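# Chapter 6: The Folded Cloth

Every housekeeping manual has a page on folding, and most of them give it more credit than it has earned. The reader is told that folded linen lasts longer, takes up less room, stays cleaner and even improves the temper of the household. Some of this may be so. Very little of it was ever tested by the people who wrote it down.

This chapter looks at the humblest case, the small household cloth: the dish towel, the napkin, the square of cotton kept by the sink. We chose it over the bedsheet on purpose. A sheet is awkward enough that almost any method beats none. With a small cloth the question is harder, and the answer in many homes may be that folding is a habit kept up for its looks.

Take the claim about space. The Bindberg household course, taught for years from a 245-page handbook, tells students that a folded towel fills half the room of a crumpled one. The handbook gives no drawer size, no towel size and no word on how hard the crumpled towel was pushed down. Anyone who has leaned on a full drawer knows that last point matters. Cloth is mostly air, and a firm hand removes a good deal of it — with creases as the price.

The claim about time is weaker still. Page 124 of the same handbook praises the thirds fold as "the quickest," but the timing begins with the cloth already flat and square on the table. Much of the work has been done by then. A cloth from the basket comes as a lump, with its corners tucked somewhere inside. Somebody has to find a corner, then the next one along the same edge, and pull the two apart until the fabric lies open. We will call this stage *opening out*, and we will treat it as part of the job.

The Jarkine method, discussed in Section 6.2, at least admits that opening out exists. Whether its advice (lift, shake, lay down) saves any effort is a separate matter, and the exercises ask you to check it for yourself.
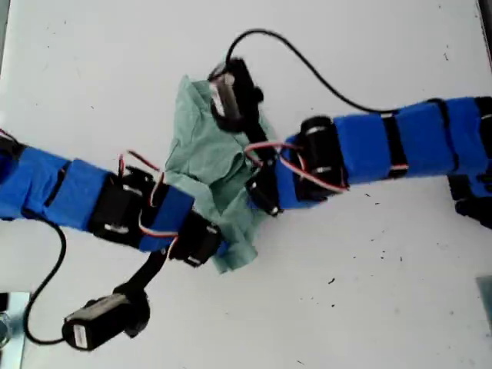
**Figure 6.1** A crumpled pale green cloth on a white tabletop.

Before reading on, drop a cloth of your own on a table and look at it for a moment. Try to say where its four corners are. Most people can point to one or two with confidence and guess at the rest. Then open it out slowly, and notice how often you let go and take hold again in a better place. Those changes of grip are missing from nearly every printed set of folding steps, and a method that leaves them out should not be called simple.

**Terms to know:** opening out, leading edge, thirds fold, regrip

## 6.1 What counts as folded?

The word sounds plain until two people share a linen closet. For our purposes, a cloth is folded when its layers lie flat, its outer edges line up to within a finger's width, and it can be lifted from a stack without coming apart. The last test is the strict one, and a good many tidy-looking towels fail it.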